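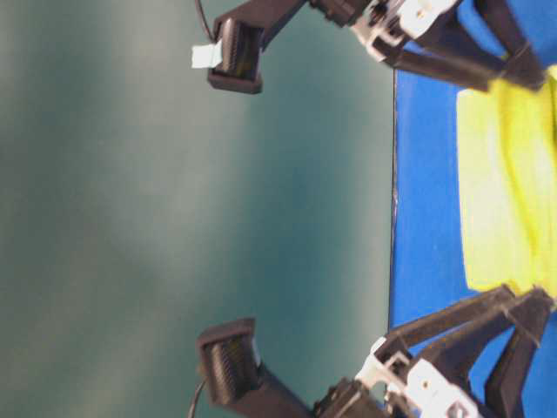 Speaker notes: Folding and stacking cleaning cloths
Talk by Gisela Ackermann, Tuesday session

14 shares | 4 comments

Opening. State the scope: microfiber cloths, one size, folded for shelf storage. Paper wipes and mop heads belong to Brendan Ó Conaill's talk. Slot is 20 minutes. Leave time for the fold itself.

Surface first. Fold on fabric. On a smooth counter the bottom layer slides when the top one is pulled across. A blue twill cover has enough tooth to hold it, and a yellow cloth on blue is easy to read from the back row. 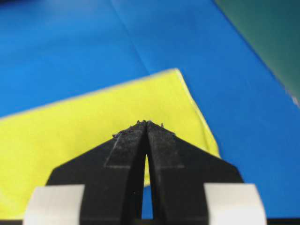
Pull the cover tight before starting. A wrinkle under the cloth shows up as a skewed edge two folds later, and the only fix is to open it and begin again.

Sequence. Hem to hem, flatten from the center out, then half again. Press the fold with the flat of the hand. Do not crease it hard; the nap should stay up. Pause for questions on hems.

Storage figures. The Zevarholm supply room holds almost 400 cloths. Bins take 60 each. Say that mixed folds cost shelf height and skip the arithmetic.

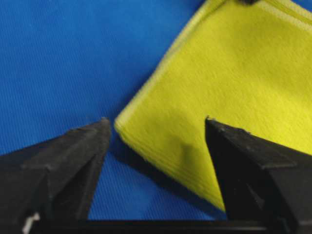 STACKING AND EDGES

Rounded edge out, hems in. A person taking one cloth grips the fold and leaves the rest in place. With the layers facing out, they take two and put one back open.

Chartreuse is the kitchen color in the Osus scheme. Repeat this, as people mix it up with the washroom color. Wash separately from cotton; lint stays in the nap.

Close with the bin label format. Handout is by the door.

2 comments | Share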